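第四章 石材台面的日常养护与首次封护

4.1 开始之前

恭喜您拥有了一张 Skimora 大理石餐桌。大理石是一种碳酸盐岩石,在地下安静地待了许多年,如今要开始面对柠檬、红酒和您的亲戚。本章讲的是怎样让它体面地度过这一转变。

本章适用于 Likari 系列全部浅色台面。深色台面请看第五章,那一章短一些,因为深色台面的主人通常看不见污渍,大家都过得比较愉快。

您需要准备:

随箱附送的 Bruvham 渗透型封护剂一瓶(300 毫升)
白色无绒棉布三块。请注意是白色。曾有用户使用红色新毛巾,得到了一张粉色的桌子
中性清洁剂
400 目抛光垫一片(仅 4.4 节使用,现在请把它放远一点)
喷壶一只,装清水
一个没有小孩、猫或宴会的下午

注意:封护剂瓶盖为按压旋转式。打不开时请先阅读瓶盖上的字,再考虑使用钳子。

4.2 滴水测试

封护之前先确认石材是否需要封护。出厂时台面已做过一次基础处理,但运输、仓储以及安装师傅放在上面的茶杯都可能改变情况。

1. 用微湿的棉布擦净台面,等待完全干燥。“看起来干了”不算,请等到第二天。

2. 在台面四角和中央各滴一小摊清水,每摊大小与一枚硬币相当。

3. 离开十五分钟。盯着看并不会加快过程。

4. 回来擦干水滴,在侧光下观察。如果石面颜色没有变化,封护层仍然有效,您可以跳到 4.4 节,把下午还给自己。如果出现深色水印,请继续 4.3 节。水印会自行消退,不必致电客服。

说明:四角结果不一致属于正常现象。石头没有义务处处相同。

4.3 涂布封护剂

1. 打开窗户。封护剂的气味不算难闻,但也没有人会拿它当香水。

2. 清空台面,包括您认为“放一会儿没关系”的那只花瓶。

3. 用美纹纸贴住台面与金属桌脚的接缝。封护剂滴到金属上会留下白斑,白斑的寿命比您的耐心长。

4. 将封护剂倒在棉布上,不要直接倒在石面上。从远端开始,沿一个方向缓慢涂开,每一道与前一道略有重叠。画圈也可以,只是画完以后您会分不清哪里涂过。

5. 静置八分钟。请使用计时器。凭感觉计时的用户,平均感觉是四分钟,或者一顿午饭。

6. 用第二块干布擦去所有残留。未被吸收的封护剂干透后会形成一层雾状薄膜,手感发黏,外观像是有人对着桌子叹了一口很长的气。

7. 一小时后重复第 4 至第 6 步。第二遍用量减半。

8. 养护二十四小时,其间不得沾水,不得放置物品,也不得带朋友来摸。

警告:请勿把用过的棉布揉成一团塞进垃圾桶。应摊开晾干后再丢弃。

4.4 认识您的纹理

我们收到的来信中,数量最多的一类标题为“桌面裂了”。负责回信的 Ok-hee Won 女士在这个岗位上共回复过 1,534 封,其中绝大多数的答案是:那是纹理。

纹理是石材形成时混入的矿物,颜色可呈红褐、灰或浅金,在浅色底上尤其显眼,分布也谈不上均匀。有的桌子纹理集中在一侧,有的则散得像没想好要去哪里。这些都不在保修范围内,也不需要修。 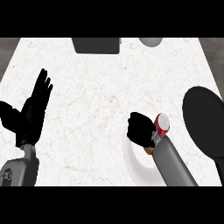 浅色石面上的细纹大致就是这种样子:淡淡的红褐色和灰色,疏密不一。

4.5 怎样区分纹理与裂缝

1. 闭上眼睛,用指甲垂直于线条轻轻划过。指甲没有停顿,多半是纹理;指甲被卡住,请继续第 2 步。

2. 在线条上滴一滴水,观察水是否沿线渗开。渗开则可能是开放性裂隙。

3. 看线条是否延伸到台面侧边。若侧边同一位置也有缝,请停止在该处放置重物,拍照后联系 Ban 服务中心。照片请对焦在桌面上。

注意:请勿用胶水自行填补。我们见过的填补材料包括指甲油、牙膏和一种至今未能确认的东西。

4.6 酸蚀与轻微划痕

柠檬汁、醋、番茄酱和多数碳酸饮料会与大理石反应,留下发暗的哑光斑。封护剂能延缓渗透,却挡不住酸蚀。说明书写到这里,很多用户会感到受骗,我们理解。

1. 发现泼洒后立即吸干,不要来回擦。擦等于请它参观整张桌子。

2. 用清水喷湿,再次吸干。

3. 若已出现哑光斑且面积小于指甲盖,可用 400 目抛光垫蘸水轻磨。先在桌底不显眼处试一次。

4. 每磨十下停一停,擦干查看。抛光垫不会后悔,您可能会。

5. 磨完后该处须按 4.3 节重新封护。

说明:哑面台面适用以上步骤。亮面台面磨过之后会得到一块哑面,形状取决于您当时的心情,因此建议交由服务中心处理。

4.7 温度与负重

台面短时可承受的器皿温度上限为 80 摄氏度。刚离火的锅远高于此,请使用隔热垫。

台面中央均布负重不超过 80 千克。成年人请勿站立其上更换灯泡,无论体重如何,也无论梯子在哪里。

4.8 养护周期

日常使用的餐桌每年封护一次。只用来堆信件和钥匙的餐桌可两年一次。做完后请把日期写在保修卡背面的表格里。

本章修订于 2018 年 10 月 21 日,增补了关于红色毛巾的内容。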